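Hand-held gripper: fingers stop 2 mm short of closing

Pranab Fakir
Building a hand-held parallel gripper at home, to the Hrnčiar drawings with a Skutura servo. Travel was set with a 187 mm link and the fingers still stop 2 mm apart when commanded shut. Both finger blocks have small round holes in the top face. The brass-coloured bushing at the left joint has no play that I can feel. Bench position, fingers open:
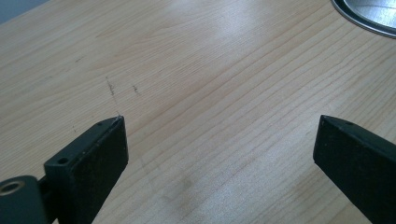 Should the closed position be corrected in the servo limits or in the linkage?
Correct it in the linkage first. Servo limits only hide a length error, and you lose grip force at the end of travel.

Posted at 23:40, controller is a Siroseo board if it matters.

Habibur Navaratnam
The board doesn't matter. Disconnect the servo horn and close the fingers by hand. If they meet, the link is too long or the horn is a spline tooth out. If they don't, something in the joint is fouling. Check the bracket behind the left finger before the right one. I had the same gap in September and it was a burr in the bore. Also look at the inner faces. Any grit on them will spoil your zero.
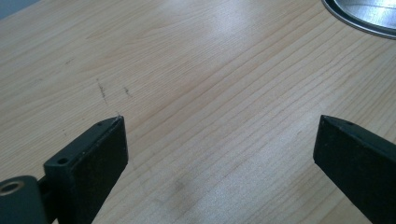
Fingers open over the bench, left joint bushing at lower left.

Refit the horn with the servo centred, then run 200 cycles and measure again.

Nurnar
Mine did this. Put tape on the fingers, works fine.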